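April
By the Brarkwood Friends fundraising desk

We've now run two pledge drives on Sesmont, the online donation tool, and I have opinions! Our goal this spring was to help pay for a new ambulance garage in Orlandini, and I needed something that could take gifts, send receipts and not scare off my older donors.

Setup was easy. I had the page live on a Friday before lunch, and 23 gifts came in that first weekend. The thank-you emails look nice too – you can write your own, so please do (the stock one is pretty stiff).
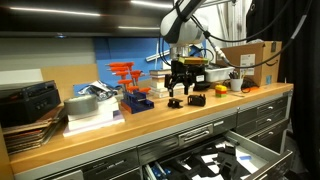
A long workbench with one drawer open.

My gripes? Matching gifts are a pain. We had a donor matching everything up to $1,408, and I had to track it by hand in a spreadsheet. The export also puts first and last names in one column, so I spent an evening splitting 114 of them. Kustura, which we used before, did that for me.

Still, the fees are lower and the monthly giving button is right up front. I'd give it four stars, and we're using it again for the fall drive.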